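Llevaba meses mirando de reojo el cajón metálico del taller y diciéndome «este mes sí». Pues en febrero me puse por fin, y como me habéis preguntado varias veces cómo limpio y arreglo estos cajones grandes de chapa (los hondos, de paredes inclinadas, que se van llenando de piezas y de mugre a partes iguales), os lo cuento con calma.

Aviso: no soy chapista ni pretendo serlo. Esto es lo que a mí me funciona en casa y en el taller de Horeo, donde tenemos unos cuantos.

## Lo que vas a necesitar

- Un aspirador que no te dé pena ensuciar
- Estropajo de fibra y un cepillo de alambre pequeño
- Lija de grano 100 (con un par de pliegos vas sobrado)
- Desengrasante. Yo uso el Zarkora, pero cualquiera sirve
- Imprimación antióxido y esmalte para metal
- Trapos viejos, muchos más de los que crees
- Guantes y mascarilla – esto no me lo discutáis, que el polvo de pintura vieja no es ninguna broma

El bote de imprimación y el esmalte los compré en la ferretería Yáñez y me costaron 47 euros los dos. Se puede hacer por menos, seguro, pero el esmalte barato ya lo probé una vez y acabé repitiendo el trabajo.

## Paso 1: vaciar de verdad

Vaciar quiere decir vaciar. Ni una arandela en la esquina. Saca lo gordo a mano, luego lo menudo con un recogedor, y después pasa el aspirador por las juntas entre el fondo y las paredes, que ahí se mete de todo. Yo voy echando las piezas en cubos según salen y ya las clasificaré otro día (mentira, siguen en los cubos).

## Paso 2: mirar antes de lijar

Con el cajón vacío y buena luz, dedícale un rato a ver qué tienes delante. Hay tres cosas que se confunden mucho: el arañazo superficial, la pintura levantada y el óxido. El arañazo en chapa desnuda me da igual, lo dejo estar. La pintura que salta en escamas hay que quitarla entera, porque si pintas encima se va a levantar con lo nuevo. Y los churretones rojizos que bajan en vertical yo los trato siempre como óxido, aunque a veces luego salgan con el trapo y me lleve una alegría.

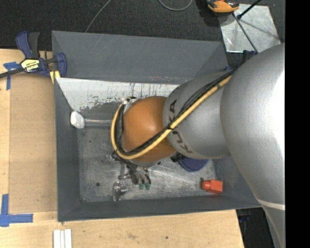
*El borde inferior del panel blanquecino es lo peor; el fondo, chapa desnuda con roces y arañazos.*

En cajones así me olvido del fondo y me voy derecho a los bordes de la pintura clara. El panel gris oscuro de arriba, con unas rayas finas, se queda como está. ¡No os compliquéis la vida lijando lo que está sano! Mi primer cajón lo lijé entero, de arriba abajo, y todavía me duele el hombro cuando me acuerdo.

## Paso 3: desengrasar

Primero desengrasar y después lijar, en ese orden. Si lo haces al revés, la lija arrastra la grasa y te la incrusta en la chapa. Pulverizas, esperas un poco, frotas con el estropajo y retiras con un trapo limpio. Repite hasta que el trapo salga decente. Blanco no va a salir nunca.

## Paso 4: cepillo y lija

El cepillo de alambre, para las escamas. La lija, para rebajar el escalón que queda entre la pintura buena y el metal. Pasa el dedo (con guante): si notas el salto, sigue un poco más. En las esquinas doblo la lija en tres y voy con paciencia y con la radio puesta.

Cuando acabes, aspirador otra vez y un trapo apenas humedecido. Y a secar bien – si hace frío, yo le arrimo un calefactor un rato, sin pegarlo.

## Paso 5: imprimar y pintar

Una mano fina de imprimación en las zonas peladas, sin empapar la brocha. Espera 24 horas. Luego dos manos finas de esmalte, dejando secar entre una y otra lo que diga el bote. Los fondos no los pinto: con el trajín de piezas, la pintura dura dos suspiros y luego aparecen trocitos por todas partes.

Antes de volver a cargarlo dejo pasar 4 días. Ya sé que es un fastidio tenerlo parado, pero una vez lo llené al día siguiente y se quedaron marcados los tornillos en la pared, como huellas de gorrión.

## Para que dure

Una pasada de aspirador de vez en cuando y no dejar dentro trapos mojados, que es mi gran pecado. Si ves una escama nueva, lija y retoque en el momento, que son diez minutos. En los dos cajones que tengo en Stistley guardo un botecito de cristal con el esmalte que sobró, con el color apuntado en la tapa, y me ha salvado más de una vez.

El próximo que me toca es uno con ruedas, y las ruedas están fatal. Si alguien sabe quitar ejes agarrotados sin cargarse el soporte, que me lo deje en los comentarios, ¡por favor!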